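Lab Methods Handout 4: Looking After the Hand-Held Grippers

Read this before your first checkout, please, and bring it with you. I've rewritten the pad section after last term (you know who you are) and added a bit on pivot pins, because that's what I get asked about most. Everything else is the same as what I said in lecture, only slower.

What you're signing out

A pair of Dutari hand-held grippers, a zip bag of spare pads, one small driver, one charging brick and the Nullholm sync box. The grippers are matched. Left goes with left, right goes with right, and if you swap them the opening offsets in the Flerelano software will be wrong and you'll spend an evening thinking you broke something. I did exactly this in my first August with the kit, so I say it with love!

Before you go anywhere, squeeze each trigger all the way and let it go. The jaw should open again on its own, smoothly, with no click near the end of travel. A click usually means grit in the linkage. A slow return usually means a pin has been done up too tight by somebody helpful.

The two-minute look-over

I like to do this at the place where I'll be working, because bags are rough on these things and a check done in the lab tells you about the lab. Find a flat surface with decent light, hold a gripper over it with the jaw wide open, and look at both arms together.

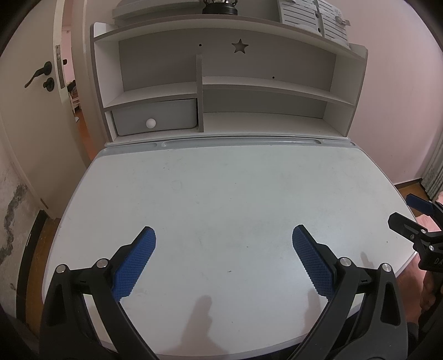
Start with the pads. You want the two gripping faces to meet evenly when you close slowly, top to bottom. If the tips touch first and there's a wedge of daylight lower down, one pad has been seated crooked on its backing. Take it off and put it on again. Don't try to bend anything. The backing is stiffer than it looks but it does snap, and I have a drawer of snapped ones to prove it.

Next, the pins. Put a fingertip on each arm and wiggle it sideways. A hair of play is fine. If you can feel it knock, snug the pin a quarter turn and try the trigger again. Then stop! People love to keep going. The arm has to swing freely, and a pin that's too tight wears the hole oval, and then we're ordering an arm from Čierny and waiting 18 days for it.

Last, run the zero. Close the jaw fully, press the button on the sync box, open fully, press again. The software shows you the opening at each end. Write both numbers on your sheet. If the closed number has moved since the last entry on the sheet, stop and look at the pads again before you record anything.

Changing a pad

Pads are the part that wears, and they're cheap, so change them early. My rule is every 2000 closes or whenever the grid has gone smooth in the middle, whichever comes first. The counter is in the settings menu, under a heading that makes no sense, third one down.

— Power the unit off. The jaw moves freely with the power off, and you won't fill a log with nonsense.
— Support the arm from behind with your thumb.
— Peel the old pad starting at the wide end.
— Wipe the backing with a dry cloth. No alcohol on the backing, it eats the adhesive that's meant to stay.
— Press the new pad on from the tip down and hold it for a slow count of 24.
— Change both pads on that jaw, even if one looks fine, and then redo the zero.

Tick off the change on the sheet with your counter reading next to it. I really do read these.

Working low down

Most of you will check the fit at table height and forget that half the tasks happen near the floor. Reach down with the jaw open and the linkage takes load from a different direction, and that's where a loose pin shows up first. So I always finish with one slow reach over something low. A wastebasket is perfect for this because the rim gives you something round to center on.

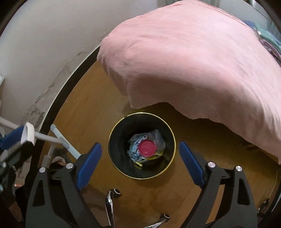 Fig. 2. Open jaw held over a wastebasket, with the chrome linkage visible between the arms.

Hold it there and squeeze halfway a few times. Both arms should come in together. If one leads and the other catches up, check the linkage joints for hair and lint (floors are full of it — a soft brush is in the bag) and only then reach for the driver. Listen as well. A dry joint squeaks before it sticks, and one tiny drop of the light oil, wiped off straight away, is plenty. Keep it off the pads.

Putting it all back

Jaws closed, pads clean, brick wrapped, sheet filled in. Charge to 73 percent if the kit is going on the shelf for a while, full if someone has it the next morning. If you changed anything at all, leave the old part in the zip bag so I can look at it. Even the embarrassing ones.

For next time: bring your sheet with at least one full look-over filled in, both grippers, open and closed numbers. We'll plot everybody's zeros on the board and talk about drift.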